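The weekend supper swap, one year on

I said last August that I would write up how the supper swap was going once we had a full year behind us. It is July 12, 2023, so I am a little early, but we have a break coming up and I would like to get it down.

For anyone new to this blog, a supper swap is a simple arrangement. Each household cooks one large dish, divides it up, and trades the portions with the other households. You cook once and eat several different things. We have 5 households on Rivley Street and the two streets behind it. My neighbor Ileana Chiriac started it after she made too much bean soup and left containers on our porches.

The first month was messy. We all made chili. There were three kinds of chili in my freezer and no plan for eating them. After that we kept a shared list where you write down your dish a week ahead, and if someone has already put down a tomato dish you pick something else. It sounds fussy, but it takes a minute and it fixed the problem.

The next thing we had to settle was portions. Some of us cook for two and some for five. We tried trading by weight for a while and it was a nuisance. Now a portion is one flat quart container, and each household says how many it wants. Mine takes two of everything. 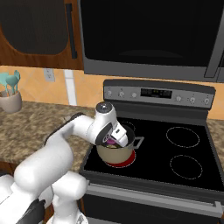
What do you cook when you have to fill that many containers at once? Mostly stews, curries, baked pasta and thick soups, because they divide evenly and freeze well.

Things that have not worked: anything fried, anything with potatoes in big chunks (they go grainy in the freezer), and a rice salad I made in the spring that I would rather forget. Eggplant does fine if you cook it all the way down. Green beans get soft, so I leave them out and tell people to add their own.

I have kept my grocery receipts. A swap batch costs me up to 100 dollars if there is meat in it, and far less if there is not. I have not worked out what I save, since I also waste less and order out less, and I don't know how to put a number on that. The bigger change is in the evenings. I used to start thinking about dinner on the drive home. Now I take something out of the freezer in the morning and that is the end of it.

Labels matter more than I expected. Masking tape falls off in the freezer. Write on the lid with a grease pencil before you fill the container: the dish, the month, and anything people might be allergic to. Two of our households avoid nuts, so that goes on every lid even when the answer is none.
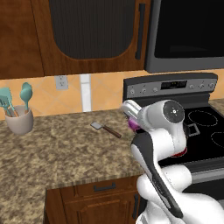
Yiran Shao wrote in after my last post on this: We tried the same thing in our building and it fell apart over cleanup. People returned containers dirty, or not at all. How do you handle that?

We had some of that too. Each household bought its own set and put a colored dot on the bottom. You bring back the empties when you pick up the new ones. If you forget, you get your food in whatever the cook has lying around, and I once got lentils in an ice cream tub.

We are skipping most of August for vacations and starting again when school does. I have put myself down for a white bean and sausage stew. Ileana has already written chili.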